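The drawer that closed on nothing

14 August 2026

Ilham Khoo keeps a fault log in a text file, one line per incident, and she can tell you the line number of the one that cost her most of February. It is 644. The entry reads "drawer, gripper did not release, arm carried on", and she wrote it standing up.

Khoo runs the small-object work at Puvau, where two-armed robots are taught household jobs by copying people: putting jewellery away, tidying a desk, coiling a lead. She has been there for three years and came from a company that serviced lifts. I met her in the room where it happened, which has a sink at one end and a noisy extractor fan that she turned off so we could talk.

"It was a slow fault," she said. "People think of a robot going wrong as something fast. The arm was doing what it always did, at the speed it always did it. The fingers had been told to open and they didn't."

The job that afternoon was to open a small drawer by its pull, drop a ring in and shut it again. The gripper took hold of the pull and drew the drawer out. At that point the software sent the command to open, received a message saying the command had been accepted, and moved on to the next step, which was to lift the arm clear. The fingers were still shut. The arm lifted, and the box came up with it.

A colleague reached in to catch it. That is the part Khoo comes back to. The box tipped, the arm kept rising, and his hand was between the box and the underside of the wrist when she hit the stop. He had a bruise across two knuckles and went home early.

"He did what anybody does when something is falling," she said. "I'd have done it. We had a rule about keeping your hands out while the arm was live, and the rule was printed and stuck to the wall, and it made no difference at all."

What they found over the next few days was not complicated. The gripper's controller confirmed that it had received a command. It did not confirm that the fingers had moved. Those were two separate messages, and the program only waited for the first. A worn connector at the wrist had started to drop out when the cable was bent past a certain point, and reaching for a low drawer bent it past that point. The gripper motor lost power and the arm did not.

"So you've got a perfectly healthy arm attached to a dead hand," Khoo said. "And the arm has no idea."

They tried to reproduce it. The first 200 runs, with the box in the middle of the table, gave them nothing. They moved the box further from the base, so that the arm had to stretch and tilt, and did another 200. The gripper failed to open in 35 of those. Khoo had been hoping for either none or all of them. An intermittent fault, she said, is one you can talk yourself out of, and one of the engineers had been ready to call it a bad batch of commands and carry on.

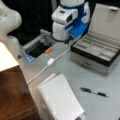

The gripper beside the open jewellery box, with the plastic tray on its other side.

The repair itself took a morning. The connector was replaced and the cable given a longer loop so that it no longer pulls tight when the wrist turns. Changing the software took longer. The program now reads the finger position after every open command and waits until the number has changed before the arm may leave. If nothing changes within a second, the arm holds still and a buzzer sounds. Khoo does not like the buzzer. She wanted a light, but with a light you have to be looking at it.

They also put a limit on how much load the arm will lift during these jobs. It had been left at the factory figure, which is meant for far heavier work than jewellery. "That one was on me," she said. "I set up the station. I looked at the number, thought it was generous, and left it."

I asked whether anyone had considered stopping the work altogether. She said they had stopped, for just over two weeks, and that it was her decision and an unpopular one. Two other stations used the same wrist connector and had shown no trouble. She had them shut down as well. When the connectors came out, one of the two had the same wear on the same side.

Her colleague was back at the table the day it reopened. The rule about hands is still on the wall, but the stop button has been moved. It used to be on a post behind the operator. Now it is fixed at hip height, where you can lean on it without turning round.

"I'd still rather nobody had to use it," Khoo said. She has asked for a second one on the far side of the table and is waiting to hear about the money.

The log has gone on growing. Most of what goes into it is dull: a dropped ring, a lid that would not stay up, a calibration that drifted overnight. She reads the last page of it at the start of each shift, and she has begun asking new starters to write their own entries in place of telling her and letting her do it.

"You write it differently if you were the one with your hand near it," she said, and went to turn the fan back on.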